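4. What visitors did with the sound stations

I'll say at the start of this section that I went into the second round of fieldwork expecting the whale hall to do well and the bird room to do badly. The whale hall has the big suspended skeleton, the low blue light and the long moaning recordings everybody loves. The bird room at Halimberg is a corridor with ambitions. So when I sat down with my notes from the January visits and found that people had stayed longer in the corridor, I went back and checked the notes again, then checked them against the door log, and then had a cup of tea.

The touring show, Clonevura, had been on the road for two winters by the time we got to it. It sets recorded animal sound alongside mounted specimens, and the idea is that you hear the creature before you see it, or at least before you read about it. There are 42 sound stations in the full version. Smaller venues take fewer, and Halimberg, which has awkward ceilings and a staircase right in the middle of everything, took 29. I followed 52 visiting groups through the show from the first doorway to the last, keeping well back, with a clipboard and the kind of cardigan that makes people assume you work there. (Three groups asked me where the toilets were. I got quite good at it.)
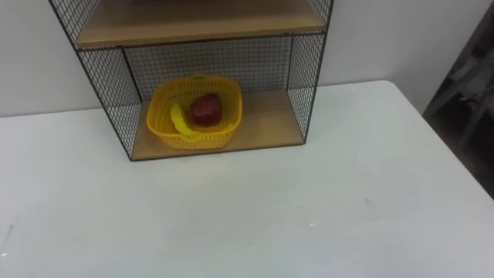
A word on how I timed things, as earlier studies of gallery sound have been a bit relaxed about it. I started the clock when the first member of a group lifted a handset or leaned in to a speaker, and I stopped it when the last one moved off. If a child ran back for another go, and they very often did, I logged it as a return and not as part of the first stop. This matters more than it sounds like it should. A station with a lot of short returns looks dull if you only keep first stops, and the bittern station, which was easily the noisiest and happiest spot in the building, would have come out near the bottom of my list. I nearly left returns out of the pilot altogether, and I'm very glad I didn't.

The handsets at Halimberg ran on the Tonus player, the version with one big button. Earlier venues had used a model with a small dial for choosing between recordings, and the touring team had already gone off it. I can see why. With the single button you press and something calls at you, and then you press again to find out if it was the same something. With the dial, going by the venue reports, adults read the instructions aloud to each other while the children wandered off to look at the otter. I'd love to claim a clean comparison between the two but we haven't got one: the dial venues were surveyed by their own staff, on their own forms, and each form asked slightly different things.

So why the corridor? My best guess is that it's down to quiet. The whale recordings play through the room, all the time, over everybody. You can't start them and you can't stop them. They make a gorgeous background, and people treat them as one – they walk through, look up, say something nice and carry on talking. In the bird room nothing makes a sound until you ask it to. Groups fell silent waiting for the call to begin, and then broke out laughing or arguing about it afterwards, and that little pattern of hush and chatter is what used up the minutes. Seven of the ten longest stops in my notes came from stations where the visitor had to set the sound off.

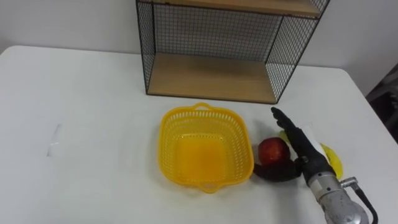

One grandmother, asked on the way out which part she had liked best, told me that she couldn't remember a single thing about the whales except that they were big, but that she could do me the nightjar there and then if I wanted. She did, too, and rather well. She added that she'd have liked somewhere to sit while listening, and that holding a handset, a coat and a small boy was one thing too many.

The seating point came up again and again in the exit chats. Halimberg had one bench in the bird room, placed opposite the fire door, where no sound station could be reached from it. At the Birhane gallery, where the show went next, the benches were pushed up against the stations, and I have notes from a short follow-up visit there. I only managed 20 groups and I wouldn't hang a coat on that, let alone an argument, but the people who sat down did seem to play a recording right to the end. Standing visitors mostly hung up once they'd got the gist of it. 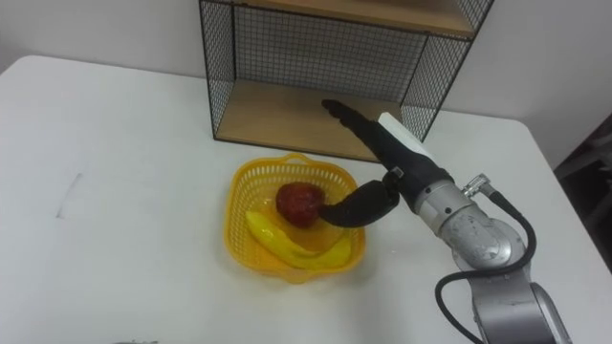

Labels are the part of the show I've changed my mind about most. I used to be firmly of the view that a label should sit on the plainest, palest surface you can find, and I've argued for it in print. At Halimberg the labels lay flat on pale ledges beside the handsets, and by the second week visitors' eyes were going straight to every pencil line and shoe-coloured rub around them. It's a thing about white surfaces generally. In Figure 3 the table is otherwise clean, and still the faint dark streak near its left side, pen or scuff, pulls at you once you've noticed it. On a ledge in a busy gallery there's far more of that, and it sits right next to the words you want people to read. The stations with mid-grey ledges, which were only there because the first supplier ran out of the pale board, needed far less wiping down, and I saw fewer people rubbing at a mark with a thumb while the curlew called away unheard.

I don't want to oversell any of this. One building is one building, the corridor may simply have been warmer than the hall, and I didn't record the temperature, which I now regret. What I would ask of the next host venue is fairly small. Let visitors set off at least some of the sounds in the biggest room, put a bench where a handset will reach it, and keep a note of returns separately from first stops. The revised tally sheet, dated November 2021, has a column for that, and it also has a box for whether the group was sitting or standing, squeezed in at the bottom next to the weather.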